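Hardware Reuse | Repair & Refurbishment
Home Issues Authors Search

3.2 Module storage and seating

Memory modules were kept on edge in a gray slotted fixture beside the case. Contact with the board was limited to its edges – chips were not to be pressed. 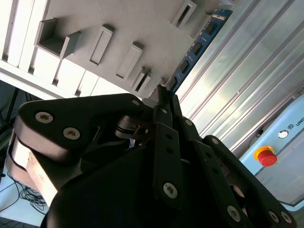
Seating was scored on a set of 85 insertions at the Stametti bench. Of these, 19 needed a second attempt, 16 of them at the first slot.

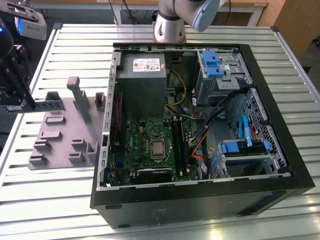

Figure 4. Desktop tower on its side, panel removed, memory slots right of the processor.

Kordestani objected that a missing cooler makes the slots easier to reach than in field repair, and that the scores should be read accordingly. We agree – the rates apply to open boards only.

This site uses cookies. Accept | Settings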